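Home | Forums | Streaming & TV Boxes | Deals | Help

Search this forum: Enter keywords Go

Juvstead Ivon box – keep it or return it?

Print this thread | E-mail to a friend

pelham_antenna wrote:
Picked up the Ivon streaming box last month to replace an old stick in the bedroom. Setup was easy enough. My problem is the home screen. The top third is a banner for channels I don't have, and my own apps start below it. Is there a way to move them up? I have until the end of July to take it back.

coaxcarl wrote:
Settings, then Display, then Home Layout. Pick "Compact." The banner gets smaller but it does not go away. I have had mine since the spring and that is as good as it gets.

tworemotes wrote:
I would return it. The Talar stick costs less and the home screen is a plain grid. It also starts up faster on my set.

coaxcarl wrote:
The Talar has no Ethernet port. If his Wi-Fi is weak in the bedroom he will be back here asking about buffering.

tworemotes wrote:
It takes a USB adapter. I run one and have had no trouble.

coaxcarl wrote:
So now you have a stick, an adapter and a power brick behind the TV. At that point the price is the same.

pelham_antenna wrote:
Wi-Fi is fine in there. Compact helped, thanks. Next thing – the picture looks soft on the local news app. Everything else is sharp.

hillside_dx wrote:
Check what the app is sending. Hold the Back button for a few seconds and the box shows the stream info. A lot of the local news apps still send 480 lines for live video and the box just stretches it. You would see the same on a Talar.

pelham_antenna wrote:
It says 480. So that's the station's doing.

tworemotes wrote:
Mine looks better than that on the same kind of app. I think the Talar scales it better.

hillside_dx wrote:
Could be the TV. Mine is a 40 inch and I can't tell the two boxes apart from the couch. I own both.

pelham_antenna wrote:
Keeping it for now. Last question is about Yip, the free channel app. It came on the box and it opens by itself when I wake the remote. Turned off autoplay and it still does it.

coaxcarl wrote:
Autoplay is a separate setting. You want Start on Wake, under Apps. Software 3015 moved it there. If you are on an older version it is under Power.

hillside_dx wrote:
What he said. Restart the box afterward – the change did not stick on mine until I did. 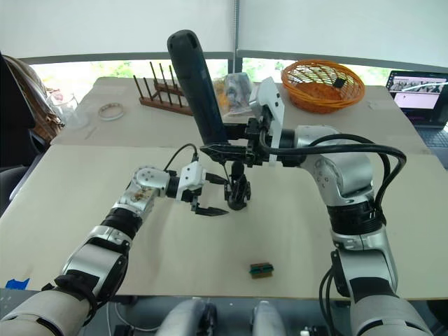
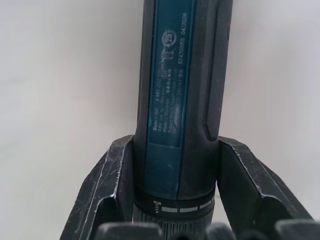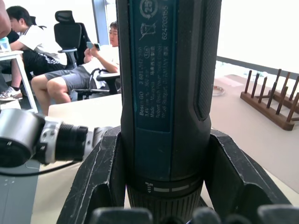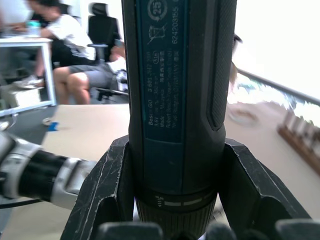

pelham_antenna wrote:
Start on Wake is off now and Yip stays closed. Can I remove the app completely?

coaxcarl wrote:
You can only hide it. Highlight the icon, press the menu button and choose Hide. It still takes up storage, and a factory reset will bring the icon back.

Print this thread | E-mail to a friend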